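4. Operating rules for shared-workspace handovers

4.1 Scope

The rules in this section apply to any task in which two arms work over the same table and one gives an object to the other. They were drafted at Sterkari in June and revised after a first period of use at Drarnus, where the operators had less experience with paired arms. Rules for single-arm work are given in Section 3 and are not repeated. Where the two sections disagree, the stricter rule holds.

4.2 Approach and contact

A handover has a giver and a receiver, and the roles are fixed in the task file before the arms are powered. The giver moves first, stops at the meeting point and holds still. Only then may the receiver enter the shared zone. Both arms moving in the shared zone at once is treated as a fault, even if no contact takes place, and is written in the log as one.

The receiver comes in along the line of its own fingers. Side approaches were allowed in the first draft and later removed after Ó Riain's review of the fault log, which showed that most finger-to-finger contacts began with the receiver turning its wrist late. The pause between the giver stopping and the receiver closing is set to 800 ms. The giver opens 600 ms after the receiver reports a stable grip. Operators may lengthen either value but may not shorten them.

Small objects need more care. When a part is so small that the two sets of fingers nearly touch, the giver must hold it at the tips and leave the far side free for the receiver (Figure 2).

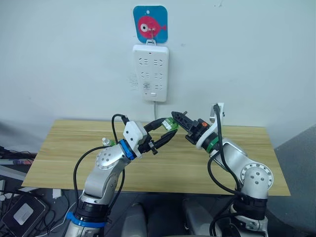
Figure 2. Two arms at the meeting point over the table, with a small translucent green object at the fingertips of the left gripper and the jaws of the right gripper pointing toward it.

Who may stop a handover once it has started?
Anyone in the room may stop it. The operator alone may restart it, and only after both arms have been returned to their home positions.

4.3 Cables and table surface

Cables that travel with the wrist must have enough slack for the full turn used in the task, checked by hand at low speed before the first run of a session. A cable that touches the fingers at any point in this check has to be rerouted. Tape is accepted for the rest of that session but not for the next one.

Items that take no part in the task are kept outside the shared zone. The zone is drawn in the task file, and its limits are read aloud by the operator when a new task is loaded.

4.4 Logging

Each dropped object, early release and stop is logged with the role of each arm. We used the Skadosow log format, with one added field for the meeting point. Entries were checked every Friday by Lorcan Nic Giolla, who returned incomplete ones to the operator. An entry without the giver and receiver named was left out of the analysis in Section 5.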